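멀티탭 하나를 다시 보다

글 넬루 미허일러 (Nelu Mihăilă)

저는 한국에 와서 제일 먼저 산 물건이 멀티탭입니다. 이불보다 먼저 샀습니다. 그때 살던 원룸은 벽에 콘센트가 두 군데뿐이었고, 하나는 냉장고가 쓰고 있었습니다. 나머지 하나에 노트북과 전기장판과 스탠드를 모두 연결해야 했습니다. 가게 주인은 제가 한국말을 잘 못하는 것을 보고 손가락으로 숫자를 만들어 보여 주었습니다. 몇 구짜리를 원하느냐는 뜻이었습니다. 저는 '구'라는 말을 그날 배웠습니다.

루마니아어로는 이 물건을 'prelungitor'라고 부릅니다. 길게 늘이는 것이라는 뜻입니다. 한국어의 '멀티탭'은 꽂는 자리가 많다는 쪽을 봅니다. 같은 물건인데 한쪽은 길이를 말하고 한쪽은 개수를 말하는 것이 저에게는 재미있었습니다. 집에 와서 사전을 찾아보니 '탭'은 영어 tap에서 온 말이라고 되어 있었습니다. 그런데 영어를 쓰는 제 친구들은 멀티탭이라고 하면 못 알아듣습니다.

이번 호에서 살림의 작은 물건을 다루기로 했을 때, 저는 멀티탭을 쓰겠다고 손을 들었습니다. 편집부에서는 조금 웃었습니다. 그러나 집에 가서 책상 밑을 한번 보시기 바랍니다. 거기에는 대부분 먼지와 선이 엉켜 있고, 그 가운데에 몇 년 전에 산 멀티탭이 누워 있습니다. 우리는 매일 그것을 쓰지만 거의 보지 않습니다.

정리를 배우러 간 날

작업실 '수카노(Sukano)'는 오래된 상가 건물의 2층에 있습니다. 가구를 고치고, 집 안의 선을 정리하는 방법도 가르칩니다. 주인 깐야랏 짓쁘라파이(Kanyarat Jitpraphai) 씨는 태국에서 실내 디자인을 공부했고 지금은 혼자서 작업실을 운영합니다. 우리 두 사람은 모두 한국어가 모국어가 아니어서, 대화가 가끔 느려졌습니다. 그 대신 말을 정확하게 고르게 되었습니다.

제가 찾아간 것은 11월의 오후였습니다. 깐야랏 씨는 저에게 우선 집에서 쓰던 멀티탭을 가방에서 꺼내라고 했습니다. 미리 전화로 가져오라고 부탁했기 때문입니다. 제 멀티탭은 틈마다 먼지가 끼어 있었고, 전선은 의자 바퀴에 눌려서 납작해진 곳이 있었습니다. 저는 조금 부끄러웠습니다.

"이것은 버리는 것이 좋겠습니다." 그가 말했습니다. "눌린 선은 겉이 괜찮아 보여도 안에서 끊어지고 있을 수 있습니다. 구부렸을 때 느낌이 다른 곳이 있으면 저는 더 쓰지 않습니다."

그는 선을 손끝으로 처음부터 끝까지 만져 보게 했습니다. 과연 한 곳이 물렁했습니다. 저는 이 물건을 7년 동안 썼는데, 선을 만져 본 것은 그날이 처음이었습니다.
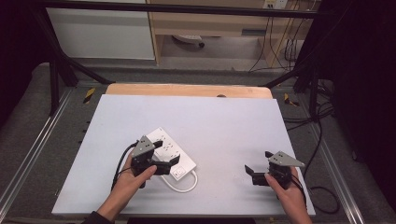 깐야랏 씨의 방법에서 중요한 것은 순서입니다. 사람들은 보통 케이블 타이나 예쁜 정리함부터 삽니다. 그는 물건을 사기 전에 모두 빼서 넓은 판 위에 놓아 보라고 합니다. 바닥이 아니고 탁자 높이의 판이어야 합니다. 바닥에서는 허리가 아프고, 허리가 아프면 사람은 대충 끝내고 싶어집니다.

다 뺀 다음에는 플러그에 이름을 붙입니다. 그는 종이테이프에 연필로 씁니다. 저는 이 단계에서 시간이 제일 많이 걸렸습니다. 집에서 해 보니 주인을 알 수 없는 어댑터가 세 개나 나왔습니다. 그중 하나는 이미 오래전에 고장 난 스피커의 것이었습니다. 스피커는 버렸는데 어댑터는 계속 꽂혀 있었던 것입니다.

그다음에 자리를 정합니다. 자주 뽑는 것은 손이 가까운 쪽에, 거의 뽑지 않는 것은 먼 쪽에 꽂습니다. 덩치가 큰 어댑터는 맨 끝자리에 둡니다. 가운데에 두면 옆 구멍까지 막아 버립니다. 전기난로나 전기밥솥처럼 전기를 많이 먹는 기구는 멀티탭에 꽂지 말고 벽에 직접 꽂으라고 그는 여러 번 말했습니다. 멀티탭 뒷면에는 견딜 수 있는 용량이 적혀 있습니다. 글씨가 작아서 저는 휴대폰으로 사진을 찍어 확대해서 읽었습니다.

남는 길이를 어떻게 하는가

제가 가장 궁금했던 것은 남는 선이었습니다. 긴 선을 사면 남고, 짧은 선을 사면 모자랍니다. 저는 남는 선을 늘 꽁꽁 말아서 철사 끈으로 묶어 두었습니다. 선을 샀을 때 그렇게 묶여 있었으니 그것이 맞는 모양이라고 생각했습니다.

깐야랏 씨는 고개를 저었습니다. 선을 단단하게 묶어 둔 채로 전기를 쓰면 열이 빠져나가기 어렵다고 합니다. 그는 남는 선을 느슨하게, 손바닥보다 크게 한 번 돌려서 벽 쪽으로 밀어 둡니다. 꼭 묶어야 할 때는 천으로 된 띠를 쓰고, 손가락 하나가 들어갈 만큼 여유를 둡니다. 플러그 바로 옆에서 선이 꺾이지 않게 하는 것도 잊지 말아야 합니다. 그는 플러그 옆에서부터 손가락 두 마디 정도는 곧게 두라고 가르칩니다.

멀티탭을 책상 밑면에 붙이는 것에 대해서도 물었습니다. 요즘 이런 사진이 인터넷에 많습니다. 그는 나쁘지 않다고 하면서도, 양면테이프로만 붙이는 것은 권하지 않았습니다. 여름에 테이프가 약해지면 무거운 어댑터와 함께 떨어집니다. 나사로 고정하는 받침을 쓰거나, 책상 뒤쪽에 철망 바구니를 거는 편이 낫다고 합니다. 나무 상판에 선 구멍을 뚫으려는 사람에게는 구멍의 지름을 플러그에 맞추라고 합니다. 선의 굵기만 생각하고 뚫었다가 플러그가 안 들어가서 다시 오는 손님이 있다고 합니다.

청소에 대한 이야기도 길게 했습니다. 플러그를 벽에서 뽑고, 마른 붓으로 구멍 주위의 먼지를 털어 냅니다. 물티슈는 쓰지 않습니다. 안 쓰는 구멍에는 마개를 끼웁니다. 이 마개는 동네 철물점에서 팔고, 제가 간 곳에서는 한 봉지에 아홉 개가 들어 있었습니다. 저는 한 봉지를 사서 다섯 개를 쓰고 나머지를 서랍에 넣었습니다.

집에 돌아와서

새 멀티탭은 스위치가 있는 것으로 샀습니다. 처음에는 개별 스위치가 달린 것이 제일 좋은 줄 알았습니다. 그런데 깐야랏 씨는 제가 어떤 사람인지를 먼저 물었습니다. 저녁마다 스위치를 하나씩 끌 사람입니까? 저는 솔직하게 아니라고 대답했습니다. 그래서 전체를 한 번에 끄는 것을 골랐고, 지금까지는 자기 전에 잘 끄고 있습니다.

책상 정리에는 90분이 걸렸습니다. 먼지를 닦는 시간까지 넣은 것입니다. 전에는 의자를 뒤로 뺄 때마다 선이 바퀴에 걸렸는데 이제는 걸리지 않습니다. 공유기의 선만은 아직 길이가 맞지 않아서 벽을 따라 어색하게 내려옵니다. 이것은 더 짧은 것을 사면 해결될 일인데, 집 앞 가게에는 제가 찾는 길이가 없었습니다.

루마니아에 계신 어머니께 책상 밑 사진을 보내 드렸더니, 어머니는 왜 책상 위는 찍지 않았느냐고 물으셨습니다. 책상 위는 아직 정리하지 못했습니다.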